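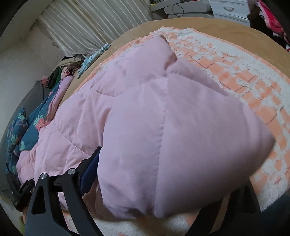

kettleandtoast wrote:
Wash it less. That's my answer to the first post, and I know it isn't the one you were after. A quilted blanket or a puffer goes flat from the machine more than from use. I air mine over the clothesline and spot clean the rest of the time.

mallee_marg wrote:
Original poster again. I'm happy to wash it less, but the dog sleeps on ours and airing doesn't shift that smell. I'm in a two-bedroom unit in Anbridge with a 7 kilo front loader, and the care tag says gentle wash, low heat. Last time the filling went into lumps in the corners and one side dried stiff. I want to know if that's the machine, the detergent or me.

dropbear_laundry wrote:
Probably the machine. 7 kilos is the weight of dry washing it can turn, and it says nothing about bulk. If you have to push the thing in with your knee, the middle never gets rinsed. The stiff patch is detergent that stayed behind. Take it to a laundromat with the big drums, use half the powder you normally would and run an extra rinse.

kettleandtoast wrote:
Half is still too much. A tablespoon of liquid, no softener.

dropbear_laundry wrote:
A tablespoon for a dog blanket? It'll come out smelling like wet dog and lavender. Agree on the softener though.

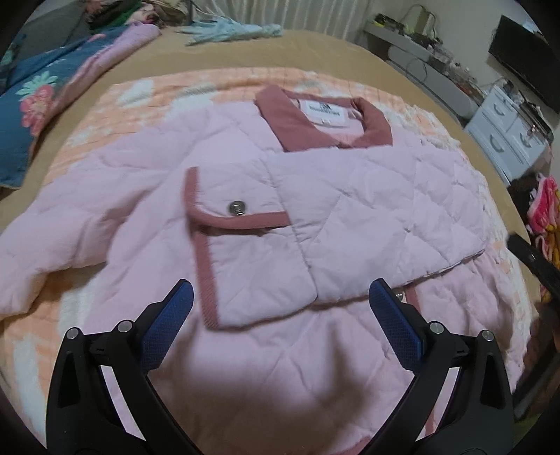
With jackets I do the same, only I close every snap and zip first and turn them inside out. A small quilted jacket will fit at home with no trouble, so there's no need to save it for the laundromat trip. Cold wash, spin no higher than 500, and lay it flat for the first hour or so before it goes on a hanger. Cuffs and collar get a rub with plain soap beforehand.

pegs_and_all wrote:
I don't agree on the 500 spin. My old Sugiyama only goes down to 600 and it has never hurt anything. A low spin leaves so much water in that the weight drags the filling to the bottom as soon as you pick it up, and that's where your lumps come from. Spin it properly and carry it in a basket.

dropbear_laundry wrote:
Depends on the stitching. If the panels are closed on all sides the filling can't go far. If it's only sewn in long channels then yes, it'll slump.

mallee_marg wrote:
Ours is stitched in diamond panels, so that might not explain it. What about drying? The tag says tumble dry low but the dryer here is tiny, and in July nothing dries on the balcony.

pegs_and_all wrote:
Laundromat dryer, low, about 35 minutes, then pull it out and shake it hard from both ends. Break up any clumps with your fingers while it's still damp. Then back in for another go. People throw tennis balls in but I've had the colour come off a cheap set, so I use the wool ones. Jomola sells them, or you can felt your own from leftover yarn.

kettleandtoast wrote:
Two goes in a commercial dryer costs more than the blanket did. Over the backs of 2 chairs with a fan on it, turn it every few hours. Takes a day and a half in winter but it's cheap.

pegs_and_all wrote:
A day and a half damp is how you get mildew. I had to throw one out over exactly that.

kettleandtoast wrote:
Never had it happen, but our place is dry and we've got the heater going. Fair enough if yours isn't.

mallee_marg wrote:
Went on Sunday in the end. Used the biggest washer, less detergent than I wanted to, extra rinse, then two rounds in the dryer with a shake in between. It came out soft all over. There's still one lump in a corner that I can't work loose, but the smell has gone. The dog was back on it by dinner time.

dropbear_laundry wrote:
Put a cotton throw over it for the dog and wash that instead. Ours is from Gikeo and goes in with the towels.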